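Student Project Report
What's Inside an Old Desktop, and How the Processor Goes In
Group 4 – Folasade Ogunleye, Sushil Jaiswal and Ngozi Ekwueme
Course instructor: Tanko Iyamu
September 29, 2020

Introduction

When we were asked to pick a topic for the hardware unit, the three of us went back and forth for longer than we would like to admit. Sushil wanted to do printers, Ngozi wanted to do anything except printers, and in the end we settled on the plain black desktop tower, the kind that sits under a desk for years without anyone opening it. Our report is about what is inside one of these computers and, in particular, about the processor and the socket it sits in.

The tower on its side with the side panel off, the view we worked from for most of this report:

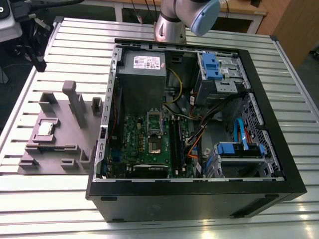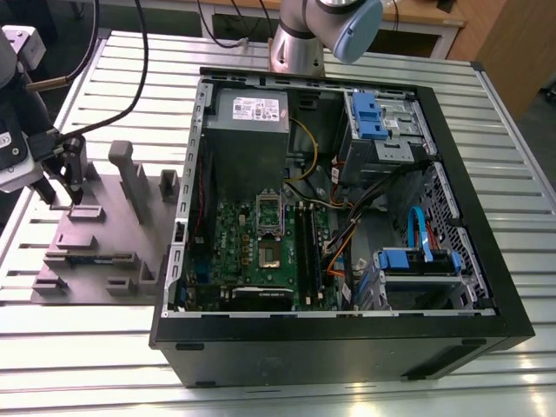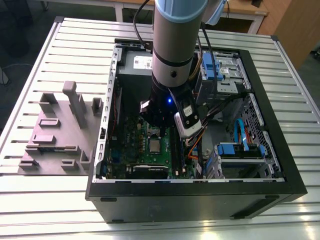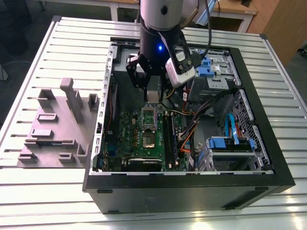
Why we chose the processor

Every one of us had used a desktop computer since we were small, and only Sushil had ever taken one apart (his uncle's, without asking, and he was in trouble for a good while afterward). We all knew the word "processor" from advertisements and we all knew it was supposed to be important, but if you had put one on a table next to a handful of other parts, Ngozi and I would not have been able to pick it out. It is a surprisingly small thing! You expect the brain of the machine to be big, and most of the room in a tower goes to the power supply, the drives and plain old air.

We also liked that putting in a processor is one job with a clear beginning and a clear end. Our first proposal was to cover every part of the machine, and Mr. Iyamu wrote "too much" in the margin, twice. He was right, and we are glad now that he said it early.

Getting ready

Before doing anything with the inside of a computer, you shut it down, switch off the power supply at the back if it has a switch, and pull the cord out of the wall. Then you press the power button once more with the cord out, to let go of any charge that is still hanging around. We put this first in our written steps because it is the part people skip.

Next comes static. On a dry day in March you can give yourself a good snap from a door handle just by walking over carpet in socks, and a snap much too small for you to feel can still harm a chip. A wrist strap is the proper answer. If you don't have one, you should at least touch bare metal on the case before you pick up a part, and keep doing it every time you come back to the bench. Ngozi had the idea of writing TOUCH METAL on a strip of masking tape and sticking it where she would see it – I laughed at her at the time, but I have since copied it at home.

Laying the tower down flat makes everything easier. With the open side facing the ceiling, the motherboard is like a table top in front of you, and gravity is helping you instead of pulling your part out of your fingers. A small thing, but when Sushil worked on his uncle's computer he did it standing up, and he says that most of the trouble came from there.

Finding your way around

The motherboard is the big circuit board that everything else connects to. Once you have found it, the other parts are much easier to name. The power supply is the metal box with the label on it, and you can follow its wires out to the things it feeds. The memory goes in the long thin slots beside the processor socket. Expansion cards stand up from the board, or lie along it from where you are looking when the case is on its side, and they line up with the openings in the back of the case. The drives live in metal bays, and in many towers these have colored plastic latches so that you can take a drive out without a screwdriver. We were very fond of the latches. Whoever thought of making the parts you are allowed to pull a different color from the rest deserves a thank-you card.

The socket is the square with the metal frame around it. On the type we studied, the frame is there to press the processor down evenly on the contacts, and a lever holds the frame closed.

Putting the processor in

These are the steps as we wrote them up, after Funmilayo Adeyemi, our lab assistant, read through the first draft and sent it back with a great many pencil marks.

1. Open the lever by pushing it down a little and out to the side, then letting it come up slowly.
2. Lift the metal frame until it stays open by itself.
3. Hold the processor by its edges. Do not touch the underside, and do not touch the contacts in the socket.
4. Find the small triangle in one corner of the processor and match it to the marked corner of the socket. Check the notches on the sides too, if there are any.
5. Lower it straight down and let it rest. Do not press, slide or wiggle it. If it is lined up correctly, it will sit flat under its own weight.
6. Close the frame, then bring the lever down and hook it in place. It takes more force than you expect.
7. Add thermal paste and the cooler before the computer is ever turned on.

Step 5 is the one we talked over the most. In our first draft we had written "push gently," and Ms. Adeyemi crossed it out so hard that the pencil went through the paper. The contacts are extremely fine, and one bent contact can be enough to stop a computer from starting. A gentle push in the wrong direction is plenty to bend one.

Step 6 frightened all of us. The lever really does push back, and there can be a little creaking sound that makes you think you have broken something expensive. If the processor was sitting flat in the step before, the creak is normal. If you are not sure that it was flat, open everything up again and look. A flashlight held low and to the side is very useful for this, much better than one held straight above.

Things we found difficult

The cables were harder than we thought they would be. In a tower that has been used for some years, they tend to run right across the middle of everything, and if you push them out of the way they come slowly creeping back. Ms. Adeyemi suggested a loose twist tie to hold the bundle to one side while you work, and to take it off again at the end. We agree about the tie, although Sushil would like it on record that he prefers to leave it on.

We also had trouble with names. One book says CPU, another says processor, and a third says microprocessor, all on the same subject. Slots are also called sockets, and sometimes banks. We spent most of one meeting making a word list, and we recommend that next year's groups do this in the first week and save themselves the arguing.

Our writing was far too long as well. The limit for this report was 3,000 words and our first version had more than 4,000, a good part of it a history of computer cases that I was very attached to. It is gone now, and Ngozi has been kind about it.

Sharing the work

Sushil wrote the first draft of the steps and the part about cables. Ngozi took care of the section on static and the word list. I wrote the introduction and tried to make the whole thing sound as if one person had written it. We will give a 15-minute talk to the rest of the class, with time for questions afterward, and Ngozi has agreed to go first as long as Sushil handles anything to do with memory slots.

We would like to thank Mr. Iyamu for his patience with our changing topics, and Ms. Adeyemi for her pencil.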